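Plumton Pick Planner 2 - Grasp and Motion Planning for Mixed Bins
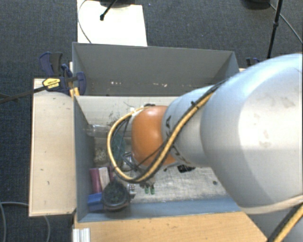
Plumton Pick Planner with a two-finger tip set in a grey bin of mixed items. Cables are routed outside the arm.

Overview

Plumton Pick Planner is a software package for picking unsorted items from open bins with a six-axis arm. It takes depth and color data from a fixed camera, proposes grasps, checks each one against the bin and the arm, and sends a timed path to the controller. No item models are needed. Boxes, clear plastic, wire parts and soft packs can be mixed in the same bin.

The package runs on a Linux PC with a supported graphics card. It does not replace the safety functions of the robot controller.

What is in the package

Grasp server. Scores grasp candidates on each new depth image and returns a ranked list. The upper limit is 750 candidates per cycle. A lower limit shortens the cycle and is set in the cell file.

Bin model. Holds the position and wall height of the bin as flat panels. Walls are fitted during setup from an empty-bin scan. If the bin is clamped to a bench or board, add the clamps as keep-out boxes. The fit covers the panels only.

Motion planner. Plans approach, lift and transfer as one path. Joint limits and wrist turns are checked over the whole path before any motion is sent.

Cable envelope. New in version 2. External cables are entered as a swept volume attached to one or more links. The planner keeps this volume clear of the bin walls and limits wrist rotation so that a service loop is not pulled tight. Masking of the same volume in the depth image is on by default.

Postden. Browser tool for replaying logged cycles. Shows the depth image, the ranked grasps and the reason code for each rejected grasp.

Specifications

Default clearance to bin walls: 37 mm
Candidates per cycle: 750 maximum
Arms per license: 2
Logged cycles kept on disk: 100, then oldest first is overwritten
Gripper types: parallel finger, single suction cup
Interfaces: ROS 2, plain TCP

Known limits

Clear items return weak depth. The grasp server falls back to color edges for these and marks the grasp as low confidence. Tangled wire may lift as a group - enable the weight check if the arm reports wrist force. Items flat against a wall are often rejected at the default clearance. Reduce it in small steps and replay the logs in Postden after each change.

Ordering

PP2-S Single cell license, one year of updates
PP2-M Site license, one year of updates
PP2-CE Cable envelope add-on for version 1 sites

Setup questions: Vasco Rebelo, applications desk
Licenses and renewals: Celeste Carrilho

Page updated Apr 25, 2026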